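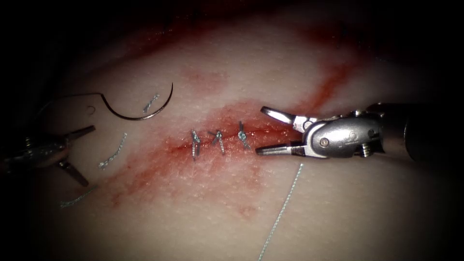
Chapter 7
What the Meter Thinks It Sees

A light meter has one opinion about the world, and the opinion is grey. Point it at a snowman and it will suggest settings that give you a grey snowman. Point it at a coal heap and you will get grey coal. Most of the time this does no harm, as the average garden or high street contains a fair mix of light and dark and comes out near enough to grey when stirred together. Trouble starts when the mix is lopsided. Take a pale pad of skin-like tissue, lit in the centre and falling away to near black in the top corners, with a polished silver wrist joint at one side. A meter that averages the lot will give some weight to the darkness, open up to rescue it, and risk bleaching the three stitches that were the point of the exercise. A meter told to read only the middle will find the pale surface suspiciously bright and may turn it the colour of porridge. Both readings are correct by the meter's lights. You are the one who has to choose.

Camera makers have known about this for a long time and have responded by adding menus. The Jodley compact we use in the exercises has 2 metering modes, and its manual, which runs to 290 pages, deals with them in a single paragraph between the strap and the warranty. The Meesuk handheld meter has one dial and a needle. Students tend to prefer the Jodley until the first Wednesday practical, when the screen is unreadable in the sun.

In this chapter we look at how reflected and incident readings differ, and why two decent meters can disagree about the same teapot. We then turn to exposure compensation, the control most often changed by accident in a coat pocket. The last section covers bracketing, a respectable name for taking several pictures and hoping.

You will need a camera with manual control, a sheet of white paper, a sheet of black paper and a grey card. Set the sensitivity to ISO 100 and leave it there.

7.1 Reflected light

A meter built into a camera measures the light that bounces off the subject. It cannot tell a dark object in strong light from a pale object in weak light, and it does not try. Before going further, photograph the white paper and then the black paper on automatic, filling the viewfinder each time, and put the results side by side.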